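The Gultaline open day ran until 2 on Thursday, and I only just made it! I went for the stone, really – we've been arguing over hallway tile since March. They had 81 finishes out, and the dark marble with gold veins won me over right away.

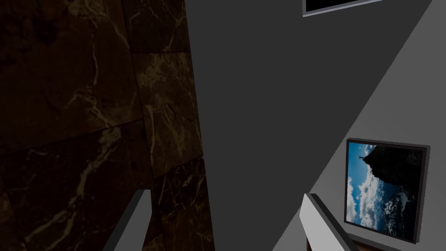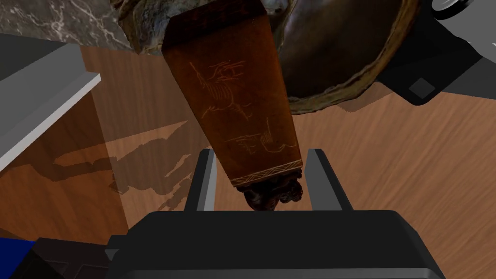 Then I asked the price. Trastex sells a porcelain copy for way less, so I took samples of both home on the bus (heavy!). Coffee was free, parking wasn't, and the line for the cutting shop went clear out the door.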